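Stop making us eat at our desks

Quick one as I've got a train at ten past. Well, I say quick.

They've closed our canteen. Not "reviewed", not "reimagined", whatever the email said. Closed. Since December there has been a vending machine and a microwave where 164 of us used to get a hot dinner, and the official line is that people weren't using it enough. People weren't using it because it shut at half one and half the building doesn't get a break till two. I could of told them that. Linnea Lundgren did tell them that, twice, in writing.

So now everyone eats at their desk. Crumbs in keyboards. Soup next to paperwork. And the talk has gone, which is my real complaint.

I've worked in four places. The good ones had somewhere to sit down with people you don't work with. Bit of lunch, moan about the buses, find out the woman from accounts used to fit kitchens and knows why your tap drips. You can't put that in a calendar invite. They've tried, mind you. We now have a "connection half hour". Cameras on. I would rather have the chips.

The money thing. The subsidy came to £138 a week. I've seen the figure because Bendik Tveit asked for it and, fair play, they sent it him. In the same month we paid £1,656 for a day with Plodlow, who are wellbeing people, and who told us, with slides, to take proper breaks away from our screens. Where? The stairwell? There's a nice windowsill by the lifts but Trygve Bakke has that from twelve.

I know the arguments. Waste. Staff at home two days out of five. Young ones bring their own, or go down to Kordestani for a wrap, and very good wraps they are too. Fine. But a wrap is seven quid now and the queue goes past the bank, and the porters and the cleaners aren't paying seven quid. It was them who used the canteen most. It was them who weren't asked. The survey went round by email and most of them haven't got a work adress.

Hanan Khasawneh wrote to me after my last piece on this to say her place did the opposite. Kept the kitchen, cut the menu to two things, opened it till three. 56 dinners a day when they started and she says it's busier now, and the managers come down as well and queue like anybody. One pot of something, one tray of something. Bread. That's all I'm after.

It doesn't need to be lovely. Ours wasn't. The peas were grey and the chairs had been wobbling for years. But it was warm and it was a room with a door, and you came back up after half an hour feeling like a person who'd had their dinner.

Bring back the tables at least. We'll sort the rest out ourselves, Liv Wikström has already offered her slow cooker.

Right, train.
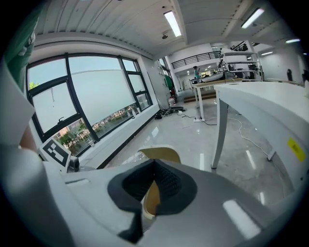 A bright lab, with a gripper.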